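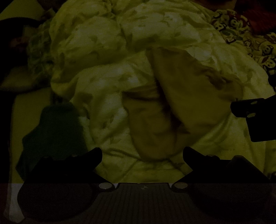

A patterned quilt with a plainer fold looped over it.

In defence of the unmade bed
18/09/2023

My grandmother could not pass an open bedroom door without looking in to see whether the bed had been made, and if it hadn't been she would go in and do it herself, even in other people's houses, even once in a guest house in Potine where we had paid for the service. I loved her dearly and I still fold a towel exactly the way she did. But I have come round, over a good many years and after a fair amount of guilt, to the view that she was wrong about beds, and I should like to say why while the mornings are still light enough for me to be cheerful about it.

The argument for making the bed has grown rather grand lately. When I was small it was simply what one did, like wiping one's feet. Now there are talks and little books telling us that a tidy bed is the first victory of the day, and that people who manage it go on to run companies and marathons. I have made my bed on plenty of days when I went on to achieve nothing but a cheese sandwich, and I have left it in a heap on the morning I was offered the best job I ever had, so I can only report that in my case the link is weak.

What I do believe in is airing. We spend the night under our covers, warming them and breathing into them, and then the approved thing is to pull everything up tight to the pillows and shut all of it in until bedtime. My old neighbour in Ugwu Street would have been horrified. She threw the covers right back over the foot of the bed, opened the window in all weathers and left the lot until after dinner, and her sheets smelled better than any I have slept in since. She would no more have made a warm bed than put the lid on a hot cake tin.

I wrote a few lines on this in the Witirora newsletter last October and had 14 letters back, which for that newsletter is a flood. Most were kind. One lady told me she had made her bed every day of her married life and regarded it as a present to her husband, and I thought that was lovely and wouldn't dream of talking her out of it. A gentleman wrote to say that I was the reason the country was in the state it was in. But the letter I have kept is from Dehua Cui, who worked nights on a hospital ward for years and shared a bed, in shifts as it were, with a husband who worked days. "It was always still warm from one of us," she wrote. "If I'd found it made, I would have thought he'd left me."

I have read that letter more often than is sensible. It says something I had been fumbling towards, that a rumpled bed is a sign of somebody. We are quite happy to see it in other things. We like a cookery book with splashes on the page and an armchair that has taken the shape of its owner, and we'd think it peculiar to plump up the garden. Only the bed must pretend each morning that it has never been slept in, and I do wonder who we imagine is coming upstairs to check.

There is the matter of children, too. I spent, by my own gloomy reckoning, a good part of my daughter's school years shouting up the stairs about her duvet, and I would give a great deal to have those mornings back. She could have had ten more minutes over her toast, and I might have heard what was going on with the girl at the bus stop, which I only learned of long afterwards. She lives in Tomulska now and makes her bed beautifully, with cushions. I take no credit for it whatever.

I do grant the other side a few things. If your bed is also your sofa, as mine was in my first rented room, then you must make it or spend the evening sitting on your own pyjamas. If you have a cat with muddy habits, cover up. And when someone is ill, a freshly made bed with the sheet turned down is one of the great comforts, and I hope somebody will do it for me when my turn comes.

For the rest of us, on a normal morning with the kettle on, I would say throw the covers back, open the window and go down to breakfast. My grandmother, if she is looking in at the door, may do as she pleases.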